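October, Tikow notebook, after lunch

Spent the morning on the visual odometry instead of the policy, because the wrist tracks for the plate-in-bin task keep sliding sideways in the replay. My guess is the feature tracker. On the approach it gets long stretches of wood grain and very little else, and the grain looks the same wherever you land on it, so it matches one stripe to its neighbor and happily reports motion.

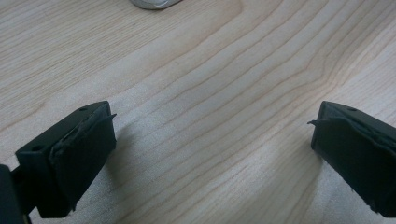 Elmarie Kruger thinks I'm blaming the table too fast. The fingers sit in the lower corners and never move relative to the lens, she says, so any features on them vote for zero motion – mask them out first and then see what's left. Fair! I had a mask, but I drew it for the old fingers.

New mask is in. I also capped features at 400 per image and set the minimum track length to 6. Replay of the left wrist looks a lot calmer. The right one still wanders when it comes in over the box.

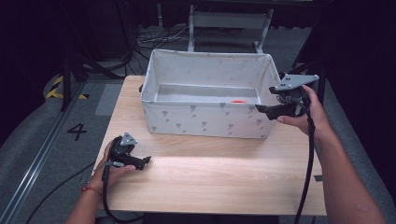
Can we just use the head view to fix the wrist poses? Only as a loose check for now, as the hands hide too much of the grippers for a tight fit.

Moved on to the width estimate, which was bugging me more than I let on. With a thin rim between the fingertips it should read nearly closed, and the filter was smoothing the close so hard that the grasp label landed late. I dropped the window to 80 ms and the label moved back to where my eye puts it.

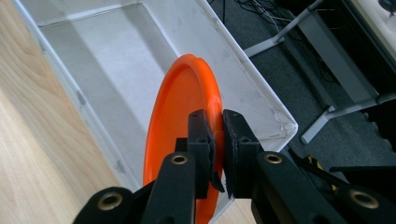 Do the old labels need to be redone? The ones made with the long window do, and the script can rerun them from the raw widths overnight.

Left to do: push the mask to the Ojeda branch, rerun the right wrist with it, ask Elmarie for her loop closure settings.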